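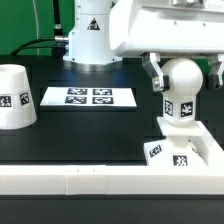
Gripper at the knob, tags on the column and base, 2x2 tag sheet on the table

Tag pose jumps when the gripper closes on the knob

posted by Jummai Onyeka

I'm localizing a small assembly from fiducial tags with a fixed camera. The base has tags, the column above it has tags, and a flat sheet with four tags on the table defines the world frame. Arm control runs through Wornach at 200 Hz, tag detection at 15 Hz.

During approach the column pose is stable. Once the fingers close on the knob, the estimated yaw flips between two values, and the planner (Fovari) rejects the next waypoint as unreachable. I logged 89 detections of the column after closing and the two solutions alternate with no pattern I can find. Reprojection error is low for both. The base tags do not do this. Calibration was redone in September. Is this a filter problem or a detector problem?

Yakubu Okoro

Detector side. A single planar tag seen small or nearly face-on has two pose solutions with similar reprojection error. Check how many column tags you get per image after the fingers close. If one drops out, you are solving from four corners and the solver picks whichever minimum wins on noise.

Do not solve per tag. Define the column as one rigid body with both tags in a bundle and solve all visible corners together. When only one tag is left, ask the solver for both candidates and keep the one closer to the last accepted orientation. Reject the update if neither is within your gate.

Also freeze the world frame. The sheet doesn't move during a run, so average it at startup and stop re-estimating it. Otherwise its jitter gets multiplied into every object pose.

Ezeani

just put a low pass on it. I use 0.1 and it's fine

Yakubu Okoro

A low pass on a bimodal signal gives you a yaw between the two solutions, and that one is wrong every time. Filter after picking the branch.

Jummai Onyeka

Confirmed, one column tag drops out on close. Bundle plus branch selection fixed the yaw and Fovari accepts the waypoint. Startup averaging of the sheet also took out a slow drift I had blamed on the arm. Still seeing a late update when a detection arrives between control ticks, will open a separate thread for the timestamps.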